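Switching the power over

I finally changed electricity plans in January, after putting it off since we moved in. The old one was with Conatside and had crept up every year. The last yearly total came to just over $2,000 for a two-bedroom unit, so I sat down one night and went through the bills.

Most of it was the daily supply charge and the hot water. The hot water was on the peak rate, so I rang and asked for the controlled load tariff. I was on hold for 16 minutes. 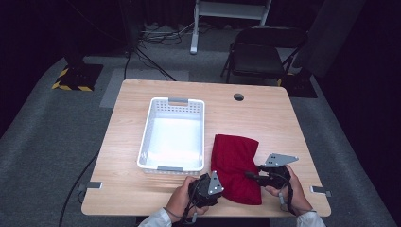
The new plan is with Varneo. Tassanee Kaewkla from my old work had been with them for a while and sent me her rates to compare. Going by our usage, the year should come in at roughly $1,060, if we keep the dryer and dishwasher to off-peak.

Off-peak starts at 10 pm, which suits the dishwasher. The dryer is too loud for that hour, so more goes on the clothesline now.

The changeover took 3 business days. Conatside still owes me a small credit and I've emailed them twice.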